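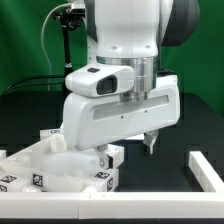
*Updated June 22, 2022, with a longer section on cleaning, as several of you asked for it.*

I've wanted to mill my own flour for as long as I've been baking bread, and for most of that time I talked myself out of it. Electric mills are loud and they cost a lot, my kitchen is small, and my husband has a way of looking at a new appliance that makes me feel I've brought home a goat. But last December my old coffee grinder, which I'd been using (badly) to crack rye for porridge, finally gave up with a smell of burnt dust, and I took that as permission. I bought the Nivano hand mill, the one with the clamp and the long crank, and I've used it through the winter and spring for nearly all our bread, and for pancakes, and for one very memorable batch of cornmeal that I'll get to.

So this is a review, but it's a slow one. I don't think you can say much about a grain mill after a weekend. The first weekend you're so pleased with yourself that you'd forgive it anything!

## What it is

The Nivano is a hand-cranked mill with a pair of burrs, one that stays put and one that turns. You pour grain in the hopper at the top, you turn the handle, and flour comes out the front into whatever bowl you've remembered to put there. A knurled knob at the front brings the burrs closer together or farther apart, and that's how you go from cracked grain to something soft enough for a sandwich loaf. It clamps to the edge of a table or counter.

There's a cheaper mill from Griklow that looks very much like it in the catalogs, and I borrowed one from my neighbor for a few weeks so I could compare. More on that further down.

## Setting it up, and the business with the clamp

Everything arrives wrapped in paper with a light coat of oil on the metal parts. Wash that off, dry it well, and then run a couple of handfuls of cheap rice through and throw the result away. The instruction sheet says to do this once. I did it until the rice came through looking like rice and not like something from under a car, and I'd suggest you do the same.

The clamp is the part I'd warn you about. It opens wide enough for an ordinary kitchen table, but if your countertop has a thick front lip, as mine does, it won't go on, or it'll go on crooked and walk sideways as you crank. I ended up milling at the old table in the back hall, with a folded dish towel between the clamp and the wood. That works beautifully, though I do have to carry everything back and forth, and there has been flour on the coats.

Once it's on something solid, it holds. I'm not a big person and I lean into the crank a good deal on hard wheat, and it hasn't slipped since I moved it to the hall.

## How it grinds

Soft wheat is a pleasure. You can stand there and turn with one hand and drink your tea with the other, and what you get on the fine setting is a lovely warm-smelling flour with little flecks of bran in it. I use it straight for muffins and quick breads. For loaves I sift out the coarsest bits and feed them to the sourdough starter, who is not picky.

Hard red wheat is more work. On the finest setting I have to stop and change arms, and I've found it much kinder to go through twice, once coarse and then again fine. It sounds like more trouble but the second pass goes quickly, and the flour is more even. Enough for our usual pair of loaves takes me most of a radio program, and I've come to look forward to it. My daughter thinks this is funny.

Rye is where I fell in love with the thing. I get mine from Jõgi, a small farm shop a good drive from here that sells it by the sack, and it's darker and a bit sweeter than the rye I used to buy in bags. Freshly milled it ferments so fast that my first loaf overflowed the tin and baked itself onto the oven floor. If you're coming from store-bought rye flour, please cut your rising time and watch the dough, not the clock. I now check it a good hour sooner than my recipe says.

Then the cornmeal. I had popcorn in the cupboard, and I'd read that popcorn makes the best cornmeal, and it does. The flavor was wonderful. But popcorn is also about the hardest thing you can put in a mill of this size, and I had the burrs set too close, and the handle stopped dead with my whole weight on it. No harm to the mill. I had a sore wrist for some days. Open the burrs wide, go coarse, and then tighten up for a second pass. And put a lid or a plate over the hopper, because the kernels hop.

Things I would not put through it: oily seeds, nuts, coffee, anything damp. The sheet is firm about this and I believe it. Sesame turned to paste on the burrs of the Griklow (with my neighbor's blessing) and I spent an evening with a toothbrush.

## The adjustment knob

I have one real complaint, and it's this knob. There are no marks on it. You turn it in until you hear the burrs just begin to brush each other, then back it off a little, and "a little" is something you learn by feel. That's fine when you mill every week. If you go away for a while, you come back and have to learn it again.

Matilde Brandão, whose bread newsletter got me started on all of this, paints a dot of nail polish on the knob and another on the body of the mill, lined up at her favorite setting for sandwich flour. I copied her and it made the whole thing easier. I still think a mill at this price ought to come with a dial. The knob can also creep outward during a long session, so give it a check when you refill the hopper.

## Cleaning and storage

Most of the time you don't need to clean it much at all. I brush out the burrs with a stiff dry pastry brush, tap the hopper, and wipe down the outside. No water on the burrs, ever. I did it once early on, dried them with a towel and put them back, and the next morning there was a faint orange bloom on the edges. It came off with rice, thank goodness.

In warm weather I'm more careful. Fresh flour has all its oils in it and whatever is stuck in the corners will go stale, and then your next batch has a cardboardy smell. So in summer I take the front plate off after each use, which means undoing the knob and lifting off one burr, and get right in behind with the brush. A wooden skewer is good for the groove.

For storage I keep the body of the mill wrapped in a pillowcase on the hall shelf and the handle beside it. The handle comes off with a wing nut, and the wing nut is exactly the kind of thing that rolls under a stove. Tie it on with string.

As for the flour, I mill what I need and freeze anything left over in a jar. The whole grain keeps for ages in a sealed tin somewhere cool. 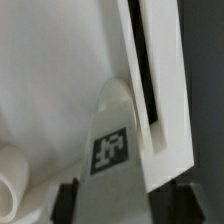 ## Against the Griklow

The Griklow is a good deal lighter and noticeably cheaper, and if all you want is cracked grain for porridge or a coarse meal for chicken feed, I'd say buy it and be happy. It clamps on just as firmly. The crank is shorter, though, and you feel that right away on hard wheat. And I never managed to get a flour from it that I'd want in a sandwich loaf. At the finest setting it was still a bit sandy between the fingers, and the bread came out tasty but crumbly.

Its hopper is bigger, and I was jealous of that. The Nivano's needs topping up more often than I'd like.

I haven't used the Flalteck electric mill myself, but a woman in my baking group swears by hers and brought a bag of its flour for me to try. Finer than mine, no question, and she made it while folding laundry. She also shuts the kitchen door when she runs it. If you bake for a big family or your shoulders trouble you, I'd look at something like that before either of the hand mills.

## A few questions from readers

**Can children use it?** Mine have all tried. A seven-year-old nephew did very well on soft wheat with someone steadying the bowl. Keep long hair tied back from the crank.

**Does it heat the flour?** Not that I can feel. You'd have to crank like a lunatic.

**Will it save me money?** Not soon! Whole grain by the sack is cheaper than good flour, but I also buy more interesting grain now, so there went the savings.

**Is it noisy?** It makes a low growl, like a wagon on gravel. I've milled at the hall table early in the morning with people asleep upstairs and had no complaints. Popcorn is another matter.

## Would I buy it again?

Yes, and I'd give it 4 out of 5. I'm holding one back for the unmarked knob and for a clamp that doesn't fit a good many modern counters. Measure the edge of yours before you order, and look underneath too, where there may be a drawer rail in the way.

If they ever bring out a version with a bigger hopper and a proper dial, I'll be very tempted, and I'll have to think of something to say to my husband. Meanwhile there's a rye loaf cooling on the rack, and I promised half of it to the neighbor in return for the loan of her mill.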